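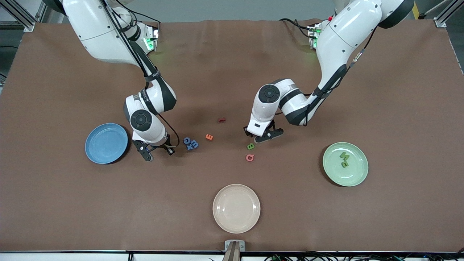

**코르넬 쿤(Kornél Kun)**
소르크톤 조류관찰소 연구원, 제4장 집필

# 제4장 하구의 겨울 도요류

도요류의 겨울 생활을 이해하려면 먼저 물때를 이해해야 합니다. 비레오 하구에서 월동하는 민물도요는 썰물 때 갯벌 전체에 넓게 흩어져서 먹이를 찾고, 밀물이 되면 몇 곳의 높은 자리에 모여서 쉽니다. 이 쉬는 자리를 이 책에서는 '만조 휴식지'라고 부르겠습니다. 학생들은 갯벌에 새가 많이 보이는 시간이 조사에 좋은 시간이라고 자주 생각하지만, 흩어진 무리는 서로 겹쳐 보이고 계속 움직이기 때문에 같은 새를 두 번 세기 쉽습니다. 하구 전체의 수를 구하는 조사는 만조 앞뒤에 합니다.

비레오 하구의 조사 구역은 모두 17개입니다. 그중에서 북쪽 둑을 따라 있는 구역은 바람의 영향을 많이 받습니다. 북서풍이 강한 날에는 무리가 둑 안쪽의 젖은 풀밭으로 옮기고, 그러면 바깥에 서 있는 조사자는 한 마리도 기록하지 못합니다. 그러므로 기록지에 '0'이 있을 때는 그날의 풍향을 반드시 같이 읽어야 합니다.

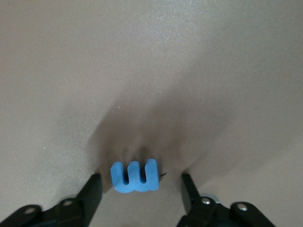

풀밭으로 옮긴 무리는 대개 키가 작은 풀 사이에 앉아서 등만 보입니다. 이럴 때 민물도요와 세가락도요의 구별은 부리보다 등의 색으로 하는 것이 편합니다. 겨울깃의 세가락도요는 더 희고, 민물도요는 회갈색입니다. 다만 가을에는 깃갈이가 아직 끝나지 않은 어린 새가 섞여 있어서 이 기준을 그대로 쓸 수 없습니다. 4.3절에서 어린 새의 날개덮깃을 따로 다루겠습니다.

이 장에서 계속 사용할 자료는 2019년 10월의 만조 조사에서 얻은 것입니다. 당시에 민물도요는 2,111마리, 개꿩은 149마리가 기록되었습니다. 민물도요의 경우 거의 2,000마리가 맥 길라 모래톱 한 곳에 모여 있었습니다. 한 종이 이렇게 한 장소에 의존할 때, 그 장소의 방해 요인(산책하는 개, 낮게 나는 비행기, 조개를 캐는 사람)은 하구 전체의 개체수에 영향을 줄 수 있습니다. 카롤리나 코엘류는 이 모래톱에서 무리가 날아오른 횟수를 따로 적어 두었고, 그 표는 장의 끝에 실었습니다.

용어에 대해서도 한 가지 적어 둡니다. '월동 개체수'와 '통과 개체수'는 같은 숫자가 아닙니다. 가을에 하구를 지나는 새는 며칠만 머물고 떠나기 때문에, 하루에 센 수는 그 계절에 하구를 이용한 전체 수보다 항상 적거나 같습니다. 10월의 기록에는 두 집단이 같이 들어 있습니다. 둘을 나누는 방법으로 가락지 재관찰과 체중 자료가 있으며, 4.1절은 가락지 재관찰부터 시작합니다.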